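Flulliveck Robotics Club: The Pencil Case Project

Posted 01/03/2023

Welcome to our gallery! This is our third project since the club started in August, and it has been the most fun by a mile. The goal sounds simple: two robot arms tidy up a desk and put everything back in the case.
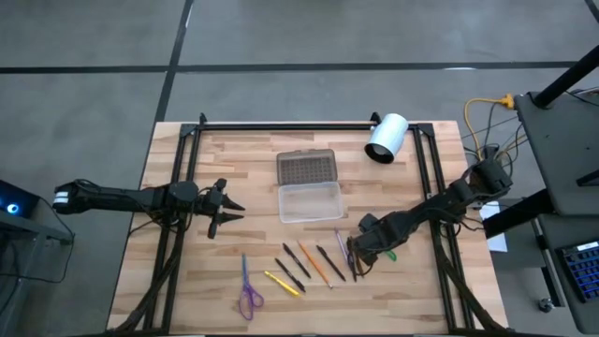
We picked stationery for the challenge because everybody has some at home, and because it is so much harder than blocks. Pens roll. Scissors are wide at one end and skinny at the other. A pencil is longer than you'd like it to be when you're trying to fit it in a box with one gripper while the other gripper waits its turn (we have had some very exciting near misses!).

Our two arms share one table, so half the work is teaching them to share nicely. Hina Mohmand wrote the first version of the turn-taking code, and Heledd Yorath rewrote it over a long weekend with a lot of hot chocolate. The newer version is called Katiditz, a name that won the club vote by a landslide.

So far we have logged 228 practice runs. Members work in teams of 3, and each team gets 60 minutes at the table before handing over. One person drives, one keeps notes and one stands by the stop button, and then everybody swaps.

Scissors are still the champion troublemaker. Jytte Vestergaard's team had the idea of grabbing them by a handle loop, and we're all dying to see how far they can take it. Pens are going much better now that we go in lower and slower.

Huge thanks to Valdemar Overgaard for teaching us how to route cables, and to Phyllis Catterall for keeping the room open late for us!

Next up is the Cener student showcase, where we'll run the whole tidy-up live. Come and cheer, and bring a pen you think we can't pick up.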